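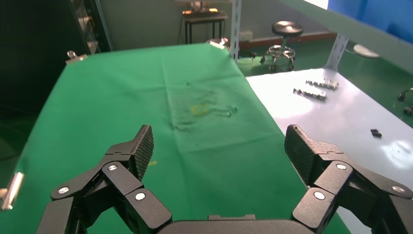
*2 min read*

**Re: wrist views and the sorting result**

Sabina Munshi wrote on Jun 20, 2023:

> Hi all,
>
> The write-up of the Temeo trials is on the list page now. The short version: the policy trained with wrist views plus the head view beat the head-only one on small metal parts, and by a wide margin. We collected 600 demonstrations by hand controller and kept 518 after cleaning. I think this settles the question of whether the wrist view is worth the extra bandwidth. Weerasinghe has read it and is happy.
>
> Comments welcome, preferably before we send it to the Brondent people.
>
> Sabina

Thanks for putting this up, Sabina. I've read it twice and I'm not there yet.

My main worry is the cleaning step. You went from 600 to 518 and the write-up says the rest were "unusable", full stop. Unusable how? If somebody dropped a bracket and picked it up again, I'd want that kept. If the episodes went out because the part was hidden from the wrist view, then you've thrown away the very cases that would hurt your result. A table of reasons would fix this and it can't be more than an afternoon's work.

Second, the head-only baseline. From the head view the hands take up half the picture, and the slotted strips sit well past them on the paper, some overlapping. Of course it struggles.
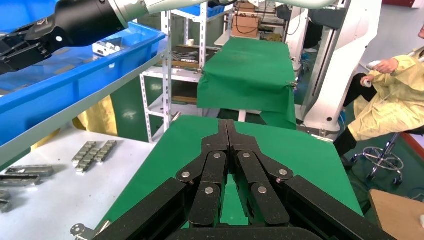 I'd have liked to see the same baseline with a higher resolution crop of the parts area before anyone says the wrist view is what made the difference. It could be that you've measured pixels per part. Kukis made the same point in May about the older runs and I don't think it ever got a proper answer.

Third, the operators. It matters a great deal who is holding the controller. Section 4 mentions that one person did most of the wrist-view sessions, and I couldn't find who did the head-only ones. A practised operator gives you smoother paths, shorter episodes and fewer odd grasps, and a policy trained on those will look better whatever views you feed it. Please split the numbers by operator, even if the groups come out small.

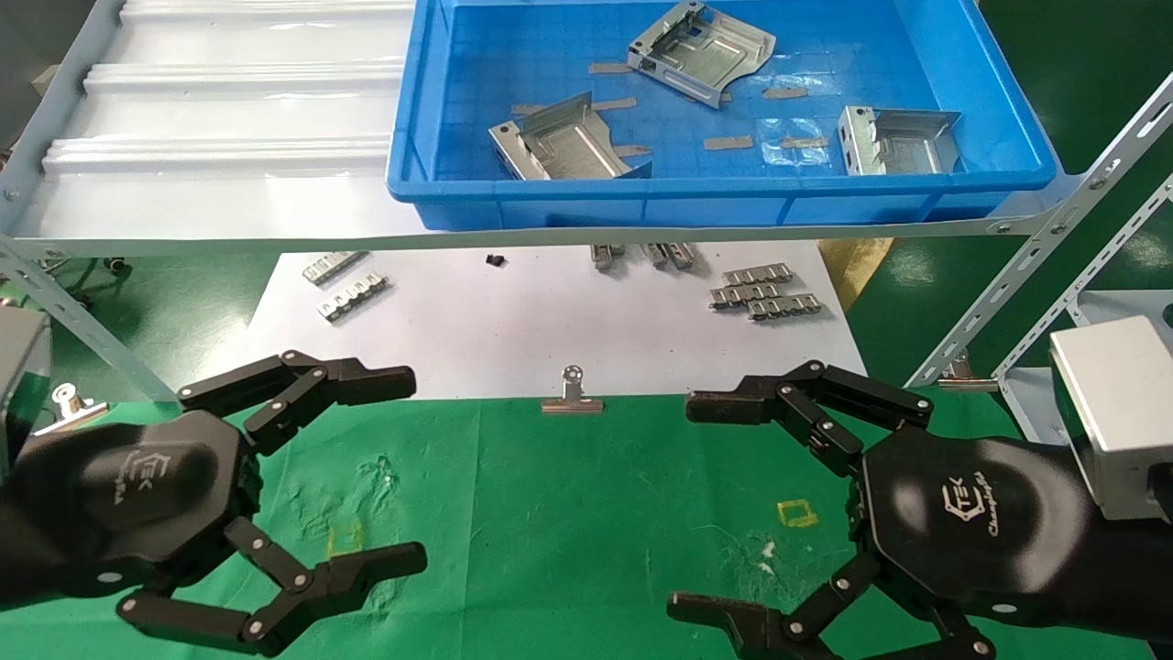

I'm also not sure what counts as a success. The text says "part placed in the tray", and the appendix says "part placed in the tray in the correct orientation". Those are different tests. A bent bracket with side flanges can land in a tray any number of ways, and I'd bet the gap between your two conditions changes a lot depending on which rule was used. Which is it in Figure 2?

Smaller things:

- Were the clamps and the cloth left alone between conditions? Creases and stains on a green surface are a handy landmark for a network, and I'd like to know it isn't steering by them.
- 23 test trials per condition is thin. Put the intervals on the bars.
- "Settles the question" should come out of the abstract.

I'm not saying the result is wrong. My own guess is that wrist views do help, at least for the last bit of the reach. But the claim going to Brondent is a good deal stronger than that, and they'll be choosing hardware on the strength of it.

If you can share the list of dropped episodes, I'm willing to go through it myself and colour-code the reasons.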